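# Setting up a pot-and-lid task with the Drolis wrist kit

These steps cover the Drolis kit as Tullomen ships it: one two-finger gripper, one wrist camera, one fixed camera with a clamp, and the task software. The kit costs 1,125 dollars without an arm. I used it for most of April on the arm we already had. Mounting took a morning, and the manual handles that part well enough, so I start after the bolts are in.

## 1. Set the wrist camera

Open the camera page and turn off auto exposure. Set the exposure to 4,000 microseconds and leave gain at the default. Jog the arm until the gripper is low over the table, then check the live view. You want a gripper finger in one corner and enough of the table grid to judge the angle.
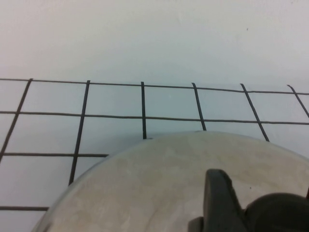
Tighten the camera bracket once the view is right, then run the wrist calibration. It asks for a set of poses and saves them under the arm's name. If you loosen the bracket later, delete the saved file and run it again. Diane Caron at Tullomen support told me the software doesn't check for this, and I'd like to see that fixed.

## 2. Set the fixed camera

Clamp it so the whole work area is in view, including the back edge of the table. Run the table calibration with nothing on the grid. Lock the clamp and tape down the cable.

## 3. Lay out the objects

Pick a pot with a separate lid and a handful of small things. Foam cubes are good to begin with, and a rubber duck gives the gripper a less regular shape to deal with. Put the lid on one side with its knob up and the open pot on the other. Leave room for the fingers between pieces.

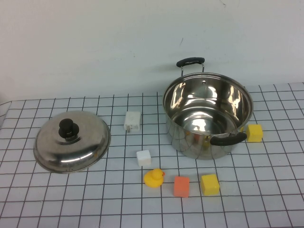
Save the layout under Tasks > New. The name can't have spaces. Toàn Hoàng wrote the template I use, and it's in the Palholm folder of the kit's download page. Load it, choose "place in container," and mark the pot as the target.

Shiny metal is the weak point of this kit. Reflections in the pot can be picked up as extra objects, so draw the target outline by hand and turn on "ignore inside target."

## 4. Run it slowly

Set speed to 51 percent and the step limit to 2,000. Keep a hand near the stop button for the first few runs. If the fingers close too early, raise the grip delay one notch and try the same object again before changing anything else.

Logs go to the runs folder. Copy them off before you update the software, as the updater clears that folder without asking.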